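Robots in Practice, Week 4: When the Grip Lets Go
Notes by Leilani Lindgren, Clernham campus
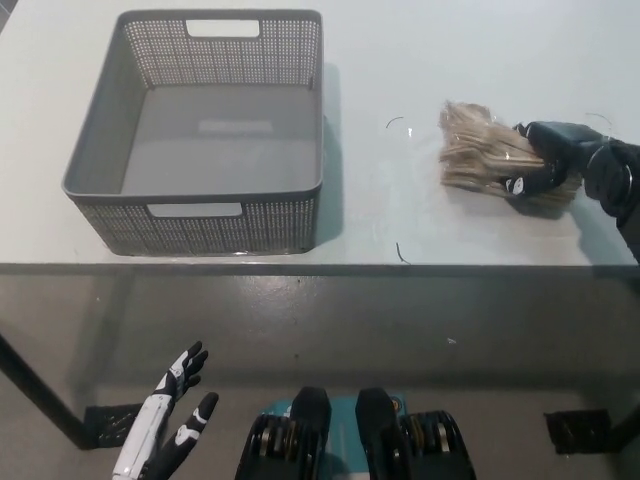

What should a robot do when it loses hold of something partway through a move?
Stop the arm where it is, keep the fingers as they are, and wait for a person to look. Carrying on with an empty hand is how a small fault grows into a big one.

Now, I promised you the Lerkport story, so let's get to it (and do bring your questions on Thursday, I love this one). The packing line there had a two-handed robot moving light bundled goods into bins. One September morning it dropped a bundle, never noticed, and went right on with its program. The next reach pushed the dropped bundle into the bin wall, the bin slid into the other arm, and by the time anyone hit the stop button a wrist joint was badly bent. The repair kept the line down for 46 hours!

The log showed 183 grip warnings in the week before. Each one had cleared itself, so they were all filed as minor. Please think about that before you read the next part.

What went wrong, as far as we could tell:
The grip check ran once, right after the fingers closed, and never again during the carry.
Film-wrapped bundles can shift inside their wrapping, so a hold that is fine at pickup may be poor a moment later.
The stop button was on the far side of the line from the operator.

For next time, read the Turum handout on grip sensing, and write half a page on where you would put a second check and what you'd want the robot to do if it fails. Drawings are very welcome, even messy ones. Leave your page in the tray by my door before class.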